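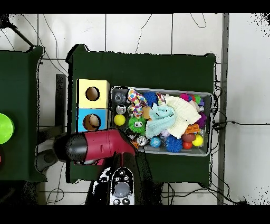
Week 4 notes: reviewing a picking kit before you buy one

Okay, welcome back! Last week we got through gripper types and I rushed the end, so a bit of that turns up again here. This week is all about the Trurkik picking kit, the tabletop bundle that Cirnia sells to colleges and small workshops. You get the software licence, a two-finger gripper, the mounting plate and a printed manual (read chapter 2, skip chapter 1, it's mostly safety logos). The arm is extra. I've had the kit on trial since February and I've got opinions.

First, what you're paying for. The licence is 2,000 dollars a year on the education rate, and that covers one arm. If your workplace has a second arm you pay again, which I grumbled about to Ciarán Doherty at Cirnia and he was very nice about it and didn't budge. Put the renewal in your costing sheet. Every year I mark a costing sheet where the licence lasts forever.

Now the fun bit, clutter. Vendor demos love one clean block on a clean bench. When you're reviewing a kit, I want you to ask for a mess: hard things, squashy things, shiny things, see-through things, and cloth lying over the top of it all. Balls are great because they roll when you nudge them. Cloth is better still – it hides whatever's underneath, and it changes shape the second you touch it.
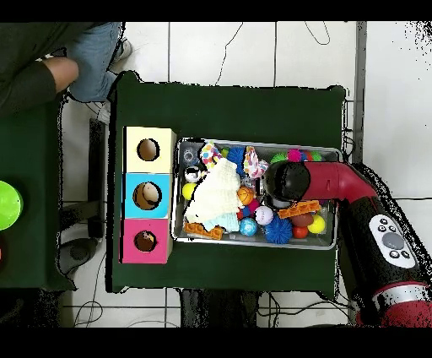
Fig. 4.1: Gripper above the toy tray, boxes to the left. Look at how the knitted cloth sits over its neighbours.

For your own review, write down the approach angle you'd choose for three different items before you look at what the software suggests. A spiky rubber ball is forgiving, since the fingers can grab nearly anywhere. A smooth glossy one wants the fingers across its widest part or it'll squirt away. With fabric you're pinching a fold, so find me a fold! Then compare with the software's pick and argue with it. Octavio Maldonado, who taught this unit before me, used to give full marks for a good argument even when the software was right, and I've kept that going.

The manual has a table of finger widths on page 457 of the PDF (yes, the PDF is that long, all the languages are in the one file). Check it against your items. A big ball next to a wall is a different problem from the same ball in the open, because one finger has to fit down the gap.

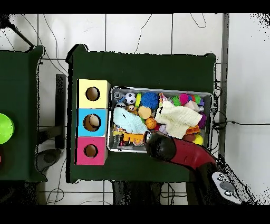
Things I like so far: the setup wizard is quick, the error messages are written in proper sentences, and the spare fingertips come in a labelled bag. Things I don't like: the colour scheme on the status screen is far too pale to read from the other side of the bench, and saved positions have to be renamed one at a time. The rival bundle from Wokow does renaming in bulk, but its warranty is shorter. We'll get to Wokow next week along with the Acuña one.

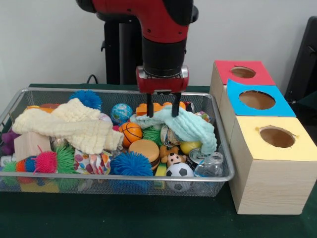

Fig. 4.2: Side view with the fingers pointing straight down. Some items only show through the mesh, so plan for that in question 2.

To hand in before next class:

1. A costing sheet for one arm over 4 years, renewals included.
2. Pick any five items from Fig. 4.2 and rank them from easiest to hardest to grasp, with a sentence on each.
3. One question you'd put to Cirnia's sales team. Make it an awkward one.

My office hour is 3 pm as usual, and bring your manual if you're stuck on the finger table.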